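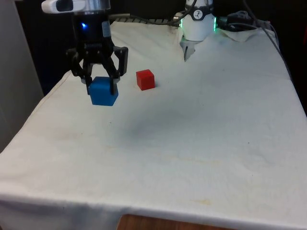

Skostside Play Library will open its second lending room in the Arkow neighborhood in September, giving families on the east side of town a place to borrow toys without crossing the river. The new room starts with 380 items on the shelves, chosen mostly for children under six. Plain blocks take up the largest share, including cubes in solid colors like the red one on the white cloth and the blue one in the black gripper. Blocks are the most requested item at the main location and usually have a waiting list.

Membership at the library now stands at 1,751 households. Close to a third of them live in or near Arkow, and many told the library in a spring survey that the trip to the main building was the main reason they borrowed less often than they would like.

The Arkow room is on the ground floor of the former Iyamu shoe store, next to the bus stop. It has a level entrance, stroller parking inside the door and a small rug area where children can try out a toy before taking it home. Hours will be 10 a.m. to 4 p.m. on weekdays to begin with. The library expects to add weekend hours once staffing is settled.

Existing cards will work at both locations. Members may borrow up to four items at a time for three weeks, and anything borrowed at one room can be returned at the other. Sets with missing pieces should still be brought back on time. The library keeps a bin of spare parts and does not charge for the first lost piece.

The annual fee remains $11 per household. Families who receive food or housing assistance can join free of charge by showing a current benefits letter at the desk.

The library is also accepting donations of clean, complete toys for the new room. Wooden puzzles, stacking toys and picture dominoes are most needed. Stuffed animals, car seats and battery-operated toys cannot be accepted. Donations may be dropped off at the main desk during opening hours.

Skostside Play Library is a nonprofit lending library for toys, games and puzzles. Membership forms are available at both locations.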